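Brutby Round Side Table, Dark Marbled Top
Home / Living / Tables / Side and Occasional

Code: BT-210
$1050
In stock at Dindstead. Two to three weeks for the Trostell shop.

A table for people who own too many small objects and have stopped pretending otherwise. The Brutby is the heaviest thing in our occasional range and the one we get the most mail about, nearly all of it from people on the second floor.

The top is natural stone, dark, polished, with a rounded edge that has been good to our shins. Every slab is veined differently. Some are nearly plain, some look like a road map of a place with terrible planning. We don't sort them by pattern and we can't hold one back for you because your cousin has a nice one. If you feel strongly about veins, come into the shop and pick. The tops are stacked against the back wall and you're welcome to have a look, though please ask before you lift one.

Colour
Charcoal with brown in it, and a greyish mauve that shows up mostly in the afternoon. Veins white to off-white. The website swatch makes it look navy. It isn't navy. We've had the swatch redone twice and have now made peace with it.

Size and weight
Top: 107 cm across
Height: 50 cm
Base: single steel column on a round foot, matte black
Weight: listed on the carton, in large numbers, for the benefit of whoever is at the other end

Assembly
Four bolts and a hex key. The foot and column go together first, upside down on a blanket, and then the top goes on. This is a job for two adults on speaking terms. The instructions are by Benkirane, who make the base for us, and are entirely drawings. Step 3 is the one where the washer goes under the bracket. It looks as though it goes over.

Check the bolts again after a month or so. They settle.

Care
Wipe with a soft damp cloth and dry it off. Plain dish soap is fine, well diluted. Keep vinegar, lemon and anything sold as a bathroom cleaner away from it. Wine should be dealt with before you finish the story you were telling.

The top arrives sealed and should be resealed once a year. To see if it's due, leave a few drops of water on the surface for ten minutes. If a dark mark stays behind when you wipe, it's time. We sell the Trostell stone sealer in a small tin that will outlast most marriages, and the hardware store sells others that work just as well.

Unglazed feet on pottery will scratch. So will grit under a lamp. Felt dots cost next to nothing and we put a sheet of them in the box, where they are usually found by the person recycling the box.

Delivery
Ground floor delivery is included within 50 km of Dindstead. Stairs are extra and we need to know about them ahead of time, including the ones you don't think of as stairs. Drivers won't take the old table away, but they will offer an opinion on it.

Returns
Thirty days, unassembled, in the original packing. We can't take back a top for looking different from the one on the website, as they all do. Chips and cracks on arrival are our problem – send a photo within two days and we'll sort out another.

Also in this range
Brutby console, same stone, same column twice
Brutby low bench, oak, much easier to carry
Replacement foot, matte black (June onwards)

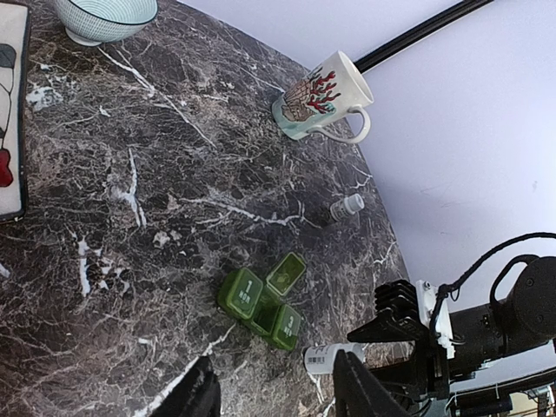 Brutby top in the dark marbled stone, with a ceramic bowl. Bowl not included.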